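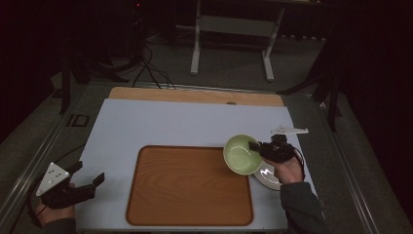 Planning a Tabletop Robot Setup at Home: Tips Before You Spend

So you want a robot arm that can clear plates and stack bowls, and you have a spare room or half a garage to put it in. Wonderful! It's one of the most fun things you can do with a workbench right now. A bit of planning on paper will save you a lot of returns, so get a notebook and start with the boring stuff.

Set the total first

My own ceiling was $4,000 for everything, table included. Write your number at the top of the page and work down from it. The arm will try to eat the whole budget if you let it. I keep a quarter back for cables, clamps, brackets and the thing I forgot (there is always a thing I forgot).

Hand-held grippers before arms

If you plan to teach by showing, you can start with a pair of hand-held grippers and put off the arm until later. Buy 2, one for each hand. I tried to get by with a single one and found out how many kitchen jobs need a second hand to steady something. I looked at the Tirnura and the Suvum. The Suvum jaws open wider, and the Tirnura is lighter on the wrist after an hour. I went with the Tirnura and would again.

Check three things before ordering: how wide the jaws open, whether spare finger pads are sold separately, and how long the cable is. Measure your fattest bowl rim and take that number with you when you shop.

The table

Measure the reach before you measure the room. My top is 56 inches wide, which suits my arms nicely and leaves space at the sides for stands. Metal rails along the edges are worth paying for, as you can bolt things on and move them later without drilling more holes in good wood.

Put a plain sheet over the top. Pick a dull, solid color, pull it flat and clip it underneath. It softens the landing when a plate gets set down too hard, and it goes in the wash.

Dishes and practice pieces

Do not use the good china! Thrift stores are perfect for this. Look for:
- a couple of plates and a bowl with a decent rim to grab
- a tray with a low edge
- something glossy and something dull, so you learn early which ones give your cameras trouble

Buy spares of anything you like. Matching dishes are hard to find a second time.

Cables and floor space

Leave more floor behind the table than you think you need. Stands have feet, and feet stick out. I bought 21 hook-and-loop ties thinking it was plenty and went back for another pack in March. Run the cables in one bundle along one side and label both ends.

Where the money went

Huerta stands: cheap, sturdy, no complaints.
Stomen rails: pricey, but the slots line up and the corner brackets come in the box.
Lighting: I underspent and had to redo it. Get two soft lamps and aim them at the wall or ceiling - glare off a shiny plate is a real nuisance.

Keep the receipts in an envelope taped under the table.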